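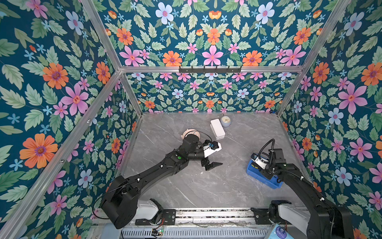
Saturnino Barrios reckons there are two sorts of people, the ones who paper a room and the ones who paint it white and then apologise for it at dinner, and that you only find out which you've married when you show them a teal. He told me this in the car park at Westus before I'd found my visitor's sticker. I am a painter of rooms, mostly in white, and I have apologised at dinner.

The open day was on 03/04/2019, in the old part of Collado, at the end of a lane the bus driver described as "optional". I had signed up for the wallpaper works because the pottery was full. Coats went on a rail, bags went under the rail, and we were each given a cup of tea that had been ready for a while.

First the print shed. It's a long, low, warm building that smells of school glue, and our guide for it was Aurelio Robles, who talks quickly and walks faster. He got us from blank paper to finished roll in 20 minutes, including a stop for a lady who wanted to know if it would stick to an airing cupboard. (It will. He'd rather it didn't.) The sheets I'd imagined being coaxed off a wooden block by somebody in an apron come off a machine that makes a noise like a large dog drinking. There is an apron. It hangs on the back of the office door.

After that, the pattern books. The big floral is called Ganorura, and it's the one Westus would like you to leave with. The ground is a deep teal, almost all of it buried under pale green leaves with saw-toothed edges, and on top of those go pink flowers with red centres, orange daisy things with purple centres, and pale blue ones with pink centres. In case you were still able to see any teal, small sky-blue stars have been put in the gaps. I asked if it came in anything quieter. Aurelio turned to the next page, which was Ganorura in yellow.

Seen as a sample the size of a tea towel, it's cheerful. Seen on several sides of you, it has opinions. The bay with the silver aluminium posts is where that comes home, papered left, right and back, with the flowers at one size on the left and noticeably smaller on the low panel behind the table. I'm told this is scale, and that people pay for advice on it. The upper panel at the back has a pink flower plumb in the middle, with orange and light blue on either side of it like relatives at a christening, and I'll admit I liked that bit very much. Somebody has centred it properly. I have hung exactly one strip of wallpaper in my life and it leaned.

The tabletop is grey and marble-patterned, and it does the room a kindness by not joining in. My other favourite was the black hook rack on the crossbar, six little hooks, dead plain, against all that foliage. I've spent longer than I'd like looking for the same one since I got home. Saturnino says any ironmonger has them. Saturnino's ironmonger seems to be better than mine.

Lunch was a cheese roll, bought from a hatch. The talk afterwards was on matching repeats, and it was better than it sounds, though there was a stretch in the middle concerning paste that I spent thinking about the hatch. The useful part, for anyone about to try: buy one roll more than you've worked out, check the batch numbers before you leave the shop, and begin with the wall you see least. The yearly run of Ganorura is 3000 rolls. I wrote that down and underlined it and can't now think why.

The shop is at the way out, naturally. Offcuts are in a bin by the till and are fair value if you line drawers, or know someone who might. There's a plainer stripe called Ososness, which I picked up, put down, and picked up again while a queue formed. In the end I bought 3 offcuts of the teal.

Two of them are in the chest of drawers on the landing. The third is taped up beside the kitchen door, on approval, and has been there long enough for my husband to ask what it's for.

Next open day is in January. Wear something you can be warm in, and book the pottery early if you want the pottery.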